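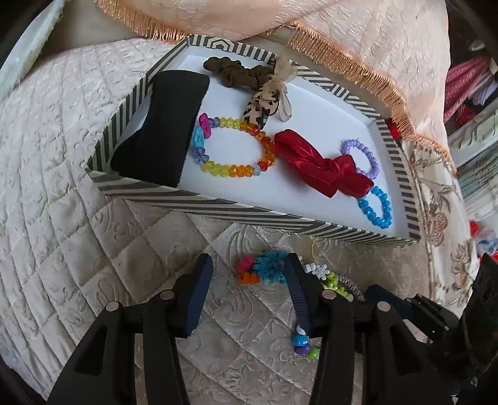
Fuseini Issahaku does not expect that a machine will tidy his daughter's bedroom before she leaves school. She is in grade three. He told me this in the first minutes of our talk, and then for more than an hour he explained why he is still working on the problem.

We met in the kitchen of the Jenbridge office, where his small company, Muvmont, has two rooms on the upper floor. He apologized for the noise of the dishwasher. "This is the robot that already won," he said, and closed its door better with his knee. "It does one chore, it is ugly, and every family wants it."

Muvmont does not build complete robots. It teaches them to sort and put away small things, and it sells this knowledge to bigger firms. In the beginning the team wanted to do laundry, like many others. After one winter they changed to the objects which remain on beds, dressers and hallway tables at the end of the day. Bracelets, hair ties, ribbons, beads on a thread.

"People think that heavy is difficult," Issahaku said. "For a motor, heavy is only a price. A scrunchie is difficult. It has no correct shape. You press it and it becomes another object. Then you take a bead bracelet, and it closes itself, or it goes around the thing beside it. A bow made of satin, you must hold at the knot. If you hold it at the loop, you have made it ugly, and the child will tell you."

I asked him how good the machines are today. He went to get his notebook, a paper one, and read to me from a test the company made in February. The task was to pick up one accessory from a bedspread and place it in an open box. Out of 493 attempts, the machine finished 210 without help. The rest were dropped, or taken together with a neighbour, or the arm picked up a fold of the bedspread.

"With a flat grey table, we are much better," he said. "I can show a customer a very beautiful video with a grey table. But who has this at home? At home there is a quilt, with stitching and flowers, and the cloth is soft, so the object goes down when you touch it."

His colleague in the project is Ankrah, a firm that runs a chain of discount stores and would like to have the loose stock put back in order at night. For them the question is different. A store can choose its own boxes and its own lights, and it can accept slow work. Issahaku believes the shop floor will come first for this reason. He named as a comparison the Cidoma, a shelf machine which he tried at a trade show. "It is slow like my uncle," he said. "But the store is closed for nine hours. Slow is permitted."

In the home he sees another difficulty, and it interests him more than the fingers. The machine must know what is tidy. His daughter keeps some bracelets in a box and others under her pillow, and both places are correct according to her.

"I moved them one time," he said. "I will not do it again."

Before I left I asked for what price a family would buy such a helper. He answered that for 50 dollars a month he would try it himself, and for 100 his wife would ask him to use his own hands. Then the dishwasher finished, and he began to empty it, mugs first.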